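School Crossing Helpers: Your Questions

I'm Oskari Partanen and I look after the morning crossing on Branden Street. I get asked the same things over and over (mostly at the curb, mostly in the rain), so I've put my answers in one place.

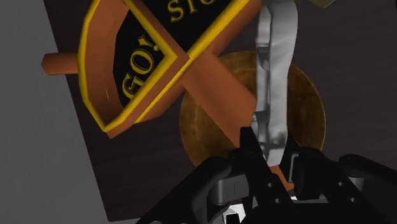 Do I need any experience?

Nope! You need decent shoes and a loud enough voice. I'll stand with you for your first 9 mornings, and after that you can still call me whenever you like.

How long is a shift?

It's 90 minutes, starting at 7:30. Afternoons are shorter, but they feel longer — kids coming out of school are a whole different crowd.

Can I pick my corner?

Sort of. We cover two corners, Branden Street and the one by Nosa Bakery. Everybody wants the bakery. I try to swap people around each month so it stays fair.

What should I wear?

Your own warm coat, with the bright vest over it. Vests hang in the school office, and the bigger sizes go fast, so grab yours early.

What if a driver won't stop?

Keep the kids on the sidewalk and let the car go. Please don't step out to make a point! Write down the plate if you can and tell me later.

Can my kid stand with me?

I love the company, but only kids 11 and up, and they stay on the sidewalk.

What if I'm sick?

Text me the night before if you can. I live on Oksanen Lane, so I can usually get there myself — maybe with my hair still wet.

Do you need people in summer?

We stop when school lets out and start asking for fall helpers in May.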